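Forums > Arms and Grippers > Choosing Hardware

Two-finger or suction for a cup and a thin disc on a flat table?

Posted by Negin Kermani, Jul 1, 2023

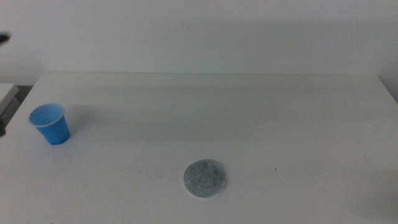
Dretus has posted under my older thread that I should stop shopping for grippers and fix my camera first, on the grounds that a white table against a white wall gives a depth camera almost nothing to work with. I have read that and I will get to the camera. My question is still the gripper.

The task is a small blue plastic cup and a flat gray disc. The arm has to pick up the cup, set it on the disc, then put the cup back and move the disc somewhere else. I am comparing two end effectors on the same arm, a Pokine parallel two-finger and a single-cup suction tool from Derkach. The controller is the same for both and I swap tools by hand.

With the Pokine the cup is no trouble. I ran 100 picks and lost 4, all of them from closing too high on the taper so that the cup slid down and tipped. The disc is the problem. It lies flush with the table and the fingertips are too thick to get under the edge. If I lower them until they touch the table the arm throws a force fault and stops.

With suction it goes the other way. I can come straight down on the disc, but the surface is speckled and a bit rough and the seal leaks. On the cup I have nothing flat to land on from above, only the open top.

I would like to stay with one tool. Swapping between runs means redoing the tool offset, and I don't trust my numbers after a few swaps. Has anyone done thin flat parts with a two-finger gripper without cutting into the table?

Jamshid Mohammadi

Keep the two-finger. I spent most of last October on the same comparison at a shop in Ramville and ended up with the Pokine and a different set of fingertips.

Print tips that come down to a thin wedge on the inside face, as thin as your printer will do and still survive. Mine are nylon. PLA ones chipped along the edge. Leave the upper part of each finger as it is and put the soft pad back on there, and use that part for the cup. The wedge only has to deal with the disc.

Then change the approach. Don't drive down to the table at full stiffness. If your controller has a compliant mode on the vertical axis, turn it on for the last bit of travel, let the tips rest on the surface, and close slowly. The wedges ride in under the edge from both sides. If there is no compliant mode, put a spring between the finger and its mount. That works too — it is a little sloppy sideways, but you won't notice on a part that size.

I ran 1000 picks on a felt disc with the wedge tips and got 974. Most of the failures came from the disc being off center between the fingers, so that one tip pushed it instead of going under. Closing slower helped more than anything I did to the tips.

For your lost cups, grip lower. On a tapered cup the walls lean out going up, so a low grip has the wider part above the fingers and it can't drop through. Watch the force though, thin cups fold.

One more thing on the suction tool before you put it away. A bellows cup with a soft foam lip will seal on rough material a lot better than the hard one. It still won't help if air goes straight through the disc. You can check by holding the disc against a vacuum hose and seeing whether it stays on.

Dretus

I still say camera. You can have the best fingers in the world and if the pose is off by a few millimeters the wedge pushes the disc across the table, same failure Jamshid got. Put a dark mat down and see if your numbers change before buying anything.

Pokine_user

slide it to the edge of the table and grab it there. works with any gripper

Negin Kermani

Thanks. Sliding is out for me because the disc has to be picked up wherever it happens to be. I will print the wedge tips and try the low grip. My controller has a compliant mode but I have never used it on one axis only, so that part may take me a while. The mat is easy enough to do first — I'll run the disc with and without it and post both counts.

We use cookies to keep you signed in and to count visits. By continuing to use this site you agree to our cookie policy.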